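# Chapter 4: Setting Out a Work Surface

Most of the time lost in a kitchen is lost before anything is cooked. Someone needs a plate and has to move a pot to get at it. The colander is under the mixing bowl. The ketchup was put down wherever there was room, and now it is where the cutting board should go. This chapter deals with the flat surface itself - the counter or table - and with how things are placed on it before work begins.

The principles are the same in a home kitchen and in a large one. The staff canteen at Havport serves 300 lunches on a weekday from two counters, and the people who work there follow the rules given in this chapter. So does the test kitchen at Dunel, which is smaller than many apartments.

## 4.1 Large items and small items

Start by sorting what you have into two groups. **Anchor items** are large, heavy, or tied to an outlet, such as an oven, a stockpot, or a stand mixer. They go down first and stay where they are. **Loose items** are everything else: mugs, bowls, bottles, utensils, and the food. Loose items move many times during a session, and they should be able to do so without an anchor item being shifted.

A plate or tray falls between the two groups. It is light, but it takes up a lot of surface, and once it has food on it people are slow to move it. Treat any plate longer than your forearm as an anchor item.

Practice layouts are often made with toy food, which does not spoil and can be left out between classes. In the four layouts that follow, look for the large lavender plate first, and then for what has been placed near it.

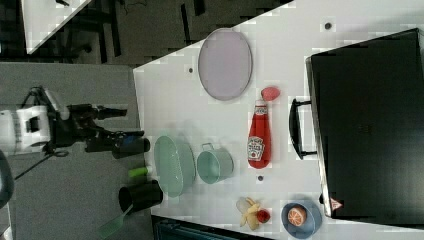
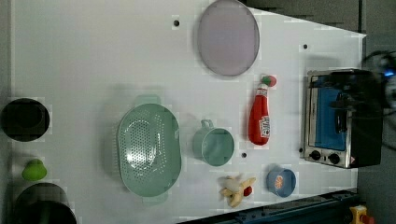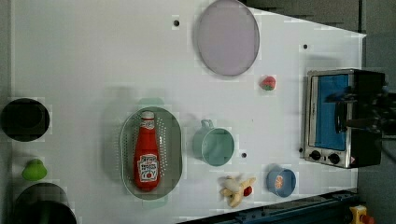 *The colander is empty in the second layout and holds the ketchup bottle in the third.*

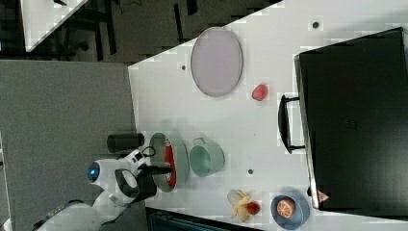

## 4.2 Containers as parking places

A container that is not yet in use takes up the same amount of surface whether it is full or empty. For this reason many cooks use an empty colander or bowl as a **parking place** for something that would otherwise lie loose. Bottles are the usual choice. A bottle on its side can roll, and a bottle standing upright near the edge can be knocked over by a sleeve.

Parking has one drawback. The container cannot be used until it has been emptied, and the thing taken out of it needs somewhere to go. Two rules keep this under control:

- Park one item per container.
- Do not park anything in a container you will need in the next step.

The second rule is the one most often broken. A student who is boiling pasta should leave the colander clear from the start, even if the table is crowded.

## 4.3 The front edge

The strip of surface nearest the cook is called the **front edge**. It should be kept free to the width of a hand. Things left here are the first to fall, and a utensil that sticks out past the table is easy to catch with a hip or an apron string.

Handles need the same care. Turn the handle of a mug or pan so that it lies over the table and does not point into the space where people walk. Pots with two small loop handles can be set down either way around, and they are a good choice for a narrow counter.

## 4.4 Space around an oven

A countertop oven needs clear space in front of it as well as beside it. With a drop-down door, the surface in front must be empty to the full depth of the door - measure this with the door open, before anything else is set out. With a side-hinged door, find out which way it swings and keep that side clear.

Plan a landing spot for whatever comes out. It should be within one step of the oven, and it should be chosen before the food goes in. Students at the Hunt and Brekavon schools mark theirs with tape for the first month and then take the tape up.

## Before you go on

Clear a table or counter at home and set out ten items from your own kitchen. Sort them into anchor items and loose items, place the anchor items first, and check the front edge. Draw the layout in your notebook and keep the drawing. You will use it again in Chapter 5, where the same ten items have to fit on half the surface.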